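"We wanted people to stand close," says Zainab Abubakar. She is telling me about the open day that her workshop, Skirumix, held in September in the old dye works at Jumham, and she is still a little hoarse from it. By her own list 293 visitors signed the book at the door.

I came on the Monday after, when the chairs were not yet returned to the school. Abubakar trained as a toolmaker and came to robots late. Her first machine was bought second-hand from a bakery supplier in Grombridge, and she learned to program it in the evenings. "I broke two fingers of it in the first week," she says. "The robot's fingers, I mean. Mine are fine."

The demonstration was a simple one, with blue cubes, a tub and a white table. Visitors could sit with one of the team and guide the gripper themselves, 8 minutes for each person. I asked if she was not afraid that such a task would look too small. She shook her head. "A child takes a cube and does not think. Then the same child tries to do it with the machine, and she becomes very quiet. At that moment she understands my job."

The school groups came in the morning, the adults after lunch. The adults were more careful, she told me, and also more afraid to be laughed at. One retired bus driver asked to go again three times – he was, in her opinion, the best of the whole day.

Not all questions were friendly. A man from the Balogun packing hall wanted to know how many jobs such an arm would take. Abubakar did not give him a quick answer. "I told him I do not know, and that he should come back and we will talk for longer than 8 minutes. He took my number. He has not called yet."

What did she learn herself? She thinks for some time. "That my explanation was too long. I had prepared 60 minutes of talk and I used perhaps a third. They wanted the table."
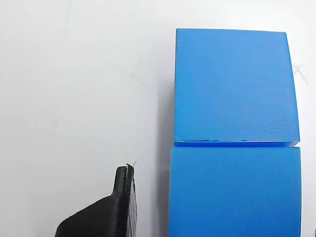
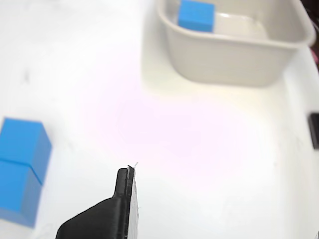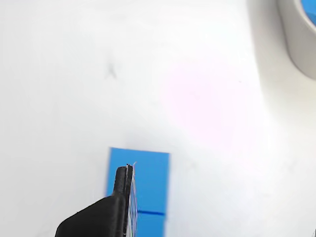

Blue cubes and the black gripper at the white table, Jumham

Reading time: 2 min

The next open day will be in spring if the roof is repaired by then. Abubakar would like to have a second table, a lower one, for the youngest visitors.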